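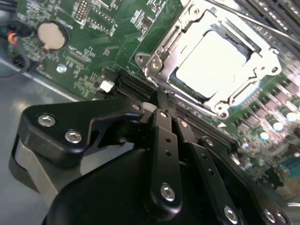
How to try out PC repair jobs on a robot arm, and which ones to leave to people

Prodromos Vasilakis, Carkby workshop. Updated 1 April 2024

We refurbish desktop computers at Carkby, mostly ex-office machines that arrive by the pallet and leave one at a time. Last October we put an arm with a two-finger gripper on the end bench and set out to learn which of our daily jobs it could take over. This page is the method we ended up with. It is written for small repair shops that have an arm, or the loan of one, and want to find out the same thing without breaking too many boards.

If you are hoping to read that a machine can strip and rebuild a PC by itself, it can't yet, or ours can't. It can do parts of the work. The useful question is which parts, and the steps below will give you an answer for your own bench in a week or two.

What you need

An arm with a gripper that opens wide enough for a memory module held by its ends, and closes finely enough to hold a cable plug.
A small camera near the gripper. An overhead camera alone will not do, as the arm hides the board at the moment you most want to see it.
Scrap motherboards in their cases. Use dead ones for the first round. We used 20.
A bench lamp you can move and dim.
Anti-static mat and strap, and an earth connection for the gripper.
A stop button within reach of whoever is sitting there.
A notebook or a spreadsheet.

We run the arm from a control program called Cinduron, but nothing below depends on it. Anything that lets you guide the arm by hand, record the movement and play it back will do.

Step 1. Write the job down in small pieces

"Replace the memory" is too big. A person doing it makes a dozen decisions without noticing. Split it up until each line is a single movement with a clear end:

Find the module.
Open the latch at one end of the slot.
Open the latch at the other end, if there is one.
Grip the module by its short edges.
Lift straight up.
Put it in the tray.

Do the same for every job you want to test. Our list came to 59 small movements across seven jobs. Many turn up more than once, and it is worth marking these, for if the arm can learn to open a latch it has learned something you will use all day.

Step 2. Make the machine safe to work on

Switch off at the wall, pull the mains lead, and hold the power button for a few seconds. Remove the side panel and lay the case flat with the board facing up. Clamp the case. A person steadies a chassis with the other hand and never thinks of it, but one arm has no other hand, and an unclamped case will slide across the mat the first time the gripper pulls on a tight plug.

Take the coin cell out yourself on the first few boards if the arm is going to work near it. The retaining clip is easily bent.

Tie back the cables from the power supply. Red, yellow, black, orange, it makes no difference to the arm, which will push into any of them. Loose wires were behind more stopped runs here than any other cause. One cable tie and a hook on the edge of the case will deal with most of it.

Never open the power supply itself, by arm or by hand, unless you are trained for it.

Step 3. Sort out the light

Bare metal is the trouble. The top of a processor and the frame round its socket are both shiny, and under a strong lamp they come out as a white patch on the camera. Once that happens the software can't find the edge of the part, and neither can you if you are steering from the screen.

Move the lamp to one side and low down. Turn it down further than feels right. Put a sheet of tracing paper over it if it has no dimmer. Then check the picture from three heights, as the glare moves when the camera does. Do this again whenever you change to a different make of board.

Black parts on a dark board have the opposite problem. Slot connectors, latches and headers can melt into one another. We settled on a dim lamp with a longer camera exposure, which is slow but gives a fair view of both.

Step 4. Guide the arm by hand first

Before you ask the arm to do anything alone, take it through each movement yourself, ten times or so. You will learn a good deal from this. If a patient person steering the gripper can't do the job, no program is going to.

Watch the room round the part as well as the part itself. The fingers may be slim at the tips, but the brackets and links behind them are wide, and they come down over whatever is next to your target. On a small board that means capacitors, pin headers and the processor socket. Come in from the side with the lowest parts. Write down the angle, as you'll want it again.

Keep well clear of an open processor socket. Depending on the type, it may have fine pins standing in it, and one touch from a metal screw head will finish the board. We leave the processor in place with its lever closed for all arm work, even on scrap.

Step 5. Run it alone, and score it the same way each time

Now let the arm do each movement without help. Use three marks only:

Done. The movement finished and nothing was damaged.
Stopped. The arm gave up, or you pressed the button, and nothing was damaged.
Damaged. Anything bent, scratched, cracked or pulled off.

Don't add a mark for "nearly". We had one for a week and everything went into it.

Do at least 20 runs of each movement before you form an opinion. Change the board every few runs, and shift the case a little on the mat each time. An arm that repeats a movement perfectly on a clamped board has only shown that it can repeat a movement.

Step 6. Add up the time honestly

Time the whole job, including clamping the case, tying cables, moving the lamp and rescuing the arm when it stops. Then time a person doing the same job at normal speed.

Our worst result was a memory swap that took the arm 900 seconds from case on the bench to case off it. A trainee does it in under two minutes. The arm's own movements were a small part of that. Most of it was us.

What we found

Over the winter we logged 169 full jobs. Your results will differ with your gripper and your boards, but this is how the work sorted itself out.

Jobs the arm does well enough to leave it to:

Lifting out expansion cards once the bracket screw is out and the slot latch is open.
Moving parts from the bench to labelled trays.
Holding a lamp or a camera still over a board while a person works. It sounds a poor use for an arm, and it is the thing we use it for most.
Photographing boards for stock records.

Jobs it does with someone sitting by:

Opening memory latches. Fine on large boards, poor where a graphics card slot runs close by.
Lifting memory out. Good when it comes straight up. If one end sticks, the arm carries on pulling at the other.
Taking out case screws with a driver bit, provided they are all the same size and none has been chewed up by the last owner.

Jobs we have given up on for now:

Unplugging the front panel leads. The plugs are tiny, the pins bend, and the gripper can't feel the difference between a plug that is stuck and one that is coming.
The main power plug. It needs a thumb on the clip and a rocking pull. We broke two sockets clean off scrap boards before we stopped.
Anything to do with seating a processor.
Routing cables. A wire never lies the same way twice, and the arm was no better at it at the end of winter than at the start.
Cleaning off old thermal paste. It can wipe. It can't tell when the surface is clean.

Putting parts in is harder than taking them out, in every case we tried. A memory module wants a firm even push at both ends and a person knows from the click when to stop. We tried setting a force limit. Set low, the module was left half seated. Set high, the board bowed.

Common problems

The gripper drops flat parts. Wrap the finger tips in thin rubber and replace it when it goes shiny.

The arm goes to the wrong slot. Check the light first. If that is fine, check whether the case has moved on the mat.

The arm stops above the board and won't go down. Usually it has found a cable in its way. Look for a thin black one, which the camera misses more than the coloured ones.

It worked yesterday. Look for a changed board revision. Makers move small parts between revisions and the model name stays the same.

Screws working loose on the gripper. Check them every morning. One falling into a chassis is a nuisance, and one falling on to a live test bench is a good deal worse.

Should a small shop buy one?

Not for stripping PCs alone, at our volume. If you handle one model by the hundred, with the cases all alike, the sums change, and I would test it. For mixed stock the person is quicker and cheaper and breaks less.

The same goes for the home, I think. People ask me whether they will soon have a machine to mend the computer or change a plug, and I tell them to look at what a pair of hands does with a stiff connector. Sorting and carrying will come first.

We are going to repeat the latch and memory tests in October with a narrower set of fingers from Venditz, on the same scrap boards where they have survived. The score sheet and the full list of movements are kept in the folder marked Karaki at the front desk, and visitors to the workshop are welcome to copy them.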